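Aprendizaje por demostración: recogida de ejemplos en simulación
Apuntes de la unidad 5. Colm Dolan
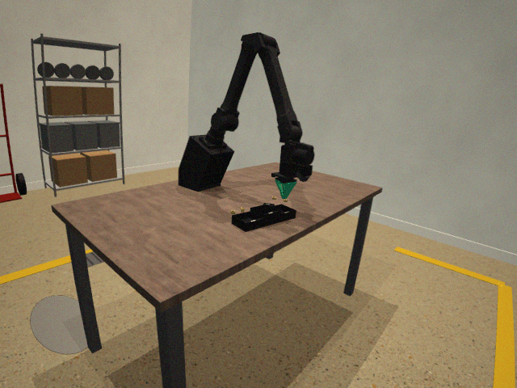 En la unidad anterior hemos visto qué es una política y cómo se entrena por imitación. Ahora nos ocupamos de la parte que consume más tiempo y a la cual los libros dedican pocas páginas: conseguir los ejemplos. Una red mediana con buenos ejemplos da casi siempre mejor resultado que una red grande con ejemplos descuidados. Les pido por favor que lean estos apuntes antes de la práctica.

1. Qué entendemos por ejemplo

Llamamos ejemplo, o episodio, a una secuencia completa de observaciones y acciones, desde la posición inicial del brazo hasta el final de la tarea. Cada paso contiene las imágenes, el estado de las articulaciones, la apertura de la pinza y la orden que el operador ha enviado. Un episodio sin las órdenes no sirve para imitar, aunque el vídeo sea muy bonito.

En la práctica trabajamos con la tarea Bromon: recoger piezas pequeñas de color dorado que están sobre la mesa y depositarlas en una bandeja negra con compartimentos. Es una tarea corta, pero contiene casi todas las dificultades que nos interesan. Las piezas son pequeñas en comparación con los dedos de la pinza, algunas quedan muy cerca de la bandeja, y las paredes interiores obligan a soltar con precisión.

2. Por qué empezamos en simulación

En simulación podemos reiniciar la mesa en un instante y conocemos la posición exacta de cada pieza. También podemos repetir un episodio con la misma semilla, cosa que en el laboratorio real es imposible. El precio es conocido: el contacto entre los dedos y una pieza tan pequeña se calcula de manera aproximada, y la pieza a veces resbala o salta de una forma que no es física. Si ven esto, marquen el episodio con la etiqueta "contacto" y continúen.

El entorno se llama Tarkard y representa un rincón de almacén. La estantería con cajas, la carretilla roja y las líneas amarillas del suelo no intervienen en la tarea. Están para que la red aprenda a ignorar lo que no le importa. Un estudiante me preguntó el curso pasado si se podía quitar todo esto para ir más rápido. Se puede, y la política aprende antes, pero después falla cuando el fondo cambia.

3. Qué se varía y qué se deja fijo

Se varía en cada episodio:
- la posición y la orientación de las piezas
- la posición de la bandeja, dentro de la zona que el brazo alcanza
- la dirección de la luz, y con ella las sombras del brazo sobre la madera

Se deja fijo:
- la base del brazo
- la altura de la mesa
- la pinza verde, con los dedos hacia abajo al comenzar

El generador reparte las piezas de manera uniforme. Atención con esto: uniforme no quiere decir equilibrado respecto a la dificultad. Los casos en que una pieza cae pegada a la pared exterior de la bandeja son raros, y es justamente allí donde la política falla. Por este motivo cada grupo debe grabar una parte de sus episodios con el modo "cerca", que coloca las piezas alrededor de la bandeja.

4. Cómo se teleopera

Mover despacio no es lo mismo que dudar. Si el operador se detiene encima de la pieza para pensar, la red aprende a detenerse, y como la observación casi no cambia durante la pausa, puede quedarse allí para siempre. Es preferible decidir antes de empezar qué pieza se toma primero y mantener siempre el mismo criterio. En este curso el criterio es: primero la pieza más cercana a la pinza.

Si la pinza no agarra al primer intento, no borren el episodio. Suban un poco, corrijan y repitan. Estas recuperaciones son muy valiosas, pues muestran estados que un operador perfecto no visita nunca. Se borra únicamente cuando la pieza cae fuera de la mesa o cuando el brazo choca con la bandeja y la desplaza.

5. Cantidades y formato

Cada grupo entrega 40 episodios. La longitud máxima es de 1,024 pasos; si un episodio la supera, el programa lo corta y lo marca como incompleto. Las semillas van de 0 a 2,047 y la lista de cada grupo está en la carpeta Heffernan. No usen semillas de otro grupo, porque luego aparecen configuraciones repetidas en entrenamiento y en validación y los resultados parecen mejores de lo que son.

La separación entre entrenamiento y validación se hace por episodios completos, nunca por pasos. Dos pasos consecutivos son casi iguales, y repartirlos al azar equivale a copiar las respuestas.

6. Para la práctica

La sesión se hace en la sala Bretham, en octubre. Traigan leído el apartado 4 y preparen por escrito una respuesta breve a lo siguiente: si el operador toma siempre primero la pieza más cercana, ¿qué estados de la mesa quedarán mal representados en los datos, y cómo los añadirían sin cambiar el criterio?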